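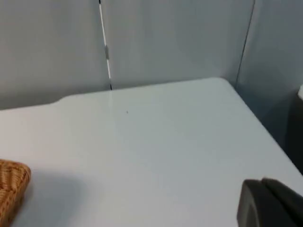

Zevmont two-arm bench cell, tested on hamper packing

Reviewed after 14 weeks of use at Demholm, day shift only.

Demholm packs dry goods into wicker baskets for the gift trade. The work is light, repetitive and badly suited to fixed tooling, as the baskets vary in length and the weave gives a different rim height on almost every piece. The Zevmont cell was bought to take over basket positioning and the first item placed in each basket. Closing, ribbon and labels stay with the packers.

Hardware

The cell comes as two arms with two-finger grippers, a camera at the wrist and a fixed camera for the work area. Assembly took one person a full day. The manual gives half a day, which assumes the bench is already level. Ours was out by 2 mm and the arms would not pass calibration until it had been shimmed.

Cable routing is the weakest part of the design. The main cable leaves the arm in a wide loop and needs clear space overhead. We had to move a shelf. A shorter run with a proper clip at the elbow would cure this, and Wendt sells one for an older model that does not fit.

Performance

Positioning a basket by its rim is slow but dependable once taught. The fingers go over the edge, close lightly and shift the basket to its mark. A braided rim gives a good grip. Thin rims slip, and the arm does not always notice that it has lost hold.

Placing was set up with plain cubes before any stock was used. I would advise other sites to do the same, with a strongly coloured block against a pale bench. Detection was steady under our overhead lights and became unreliable near the window late in the afternoon. A blind solved that. 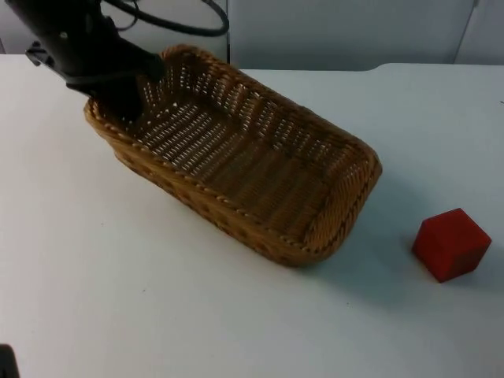
Cycle time settled at 11 seconds for a basket move and 10 for a single placement. An experienced packer does both in less time than either. The case for the cell therefore rests on relief from reaching and on steady output through the shift, and buyers expecting a faster line should look elsewhere.

Effect on the packers

No posts were cut. The job has changed, though, and the sales material says very little on this. Jannik Hamann, who ran the bench by hand before, now spends much of the morning clearing stops, re-seating baskets and wiping crumbs off the table. He reports less shoulder strain and more boredom. The pace is set by the cell, so short chats between baskets have gone, and breaks have to be agreed with whoever covers the stop button.

Training was too thin. Two people were shown how to teach a new position, and when both were off on a Thursday the cell stood idle until Arne Wiegand came over from the Brillcombe site. All packers on the bench have since been trained, and pay for that grade was raised after some argument. Budget for this from the start.

Faults logged

Lost grip on thin rims, frequent. Wrist camera out of focus after a knock, once. Software update cleared the saved positions, once, with no warning on screen. Keep a backup.

Verdict

Sound mechanics, poor cable layout, acceptable software. Suitable for sites with mixed baskets and staff who are willing to learn the teaching mode. We are keeping ours and have not ordered a second.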